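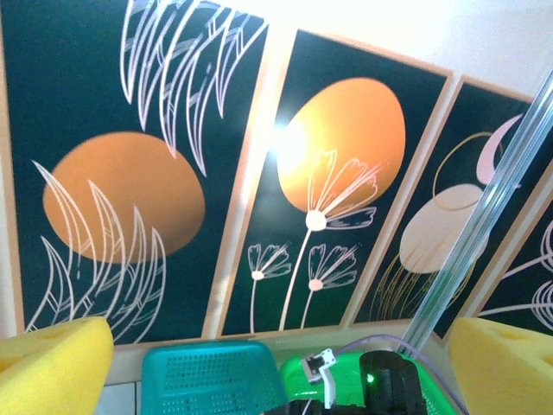
Framed panels, orange circle and white leaves on dark green.

Lirnitz and Keltov night migration log

README for the autumn files

What this is

A log of bird calls recorded at night from two fixed points, the meadow edge at Lirnitz and the old pump house at Keltov. Each row is one call, or one run of calls that we took to come from the same bird or flock passing over. The log covers 68 nights of recording. It doesn't include the sound files themselves, apart from a small folder of clips for the rows marked as checked.

The Lirnitz recorder was run by Clementina Matos and the Keltov one by Štefánia Trnka. Listening and first naming was shared between Catarina Abreu and Annapurna Annamalai. Fernanda Teixeira put the tables together and wrote most of this file. Questions about a row should quote its call_id.

Files

calls.csv
One row per call or run of calls.

nights.csv
One row per site per night, including nights with no birds. Use this for effort. If a night isn't in the file the recorder was off.

species.csv
The names we used, with English name, scientific name and our short code.

clips/
Short sound clips, named by call_id. Mono.

Columns in calls.csv

call_id: site letter, night number, running number. L for Lirnitz, K for Keltov.
site: Lirnitz or Keltov.
night: night number. A night belongs to the evening it started on, so a call at 3 a.m. has the number of the evening before.
time: local clock time, hours and minutes. Seconds were dropped because the Keltov recorder's clock drifts.
species: short code, see species.csv.
n_calls: number of separate calls heard in the run.
confidence: high, medium or low.
checked: yes if a second listener agreed on the name without seeing the first one.
notes: free text. Left as typed, in whatever language the listener was using.

How the recordings were made

Both recorders started at 9 p.m. and ran for 8 hours. At Lirnitz the microphone stood on a post at the meadow edge, pointing straight up, with a plastic flowerpot round it to cut down noise from the side. The Keltov microphone was on the pump house roof. There is a road 200 metres from the pump house and it can be heard on most nights until late. Thin calls such as Redwing and Song Thrush are probably under-recorded at Keltov in the first part of the night for that reason, and the two sites shouldn't be compared without thinking about this.

We didn't record in heavy rain. Light rain nights are kept and flagged in nights.csv. Wind was judged by ear from the recording on a simple scale (calm, light, strong) and wasn't measured. 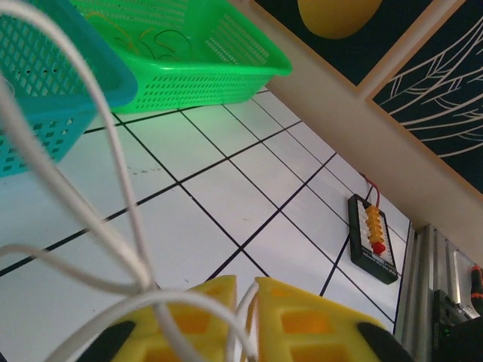 Recorders and microphones need a bit of looking after between nights, and since people have asked how we store ours, a few words on that. The recorder goes indoors in the morning with its batteries out. The microphone lead is coiled loosely and tied before it is put away. White cables left to loop and hang over one another take a while to sort out at dusk with a head torch on, and we lost the start of one Keltov night to exactly that job. Plastic baskets with perforated walls are good for keeping one site's kit apart from the other's. Write the site name on the basket and also on the lead.

Naming the calls

We looked at spectrograms first and listened second. Everything that stood out was clipped and named by one person. The commoner thrushes were straightforward. Waders took much longer, and several that we would have liked to call Dunlin are in the file as "small wader, unidentified". Tree Pipit and Meadow Pipit were separated only when the call was clean. Ortolan claims were all gone over by both listeners together, and the ones left in are marked medium at best.

Robin and Blackbird call on the ground at night as well as overhead. A call was left out if it came again and again from the same place at the same strength. Tawny Owl is left out entirely. Grey Heron is kept, though at Lirnitz many will be local birds going to and from the ponds.

Known problems

The clock at Keltov was reset twice. The nights affected have clock_reset set to yes in nights.csv.

A fox walked off with the Lirnitz flowerpot and the rest of that night is noisy. It is still in.

Early nights were gone through by Catarina alone and have fewer low confidence rows than later ones. We think this is the listener and not the birds.

n_calls for big Redwing passages is a floor. On the busiest night they overlap too much to separate.

Some notes mention "the Cardoso list". That was a paper list of local names used during the first listening sessions, and everything in it has been carried over to species.csv.

What it can and can't be used for

It should be all right for the timing of passage through the night, for first and last dates at each site if you ask us for the calendar, and for practice in naming calls. It can't give numbers of birds. One thrush may call many times while crossing and another not at all.

Please don't pass on the exact position of the Keltov recorder. The owner was kind enough to let us up on the roof and would like it kept quiet.

Changes

Adden release: first shared version.
Second release, April: species codes tidied, 2 duplicate Fieldfare rows removed, clips added for Keltov. The Lirnitz clips folder is still missing the last few nights.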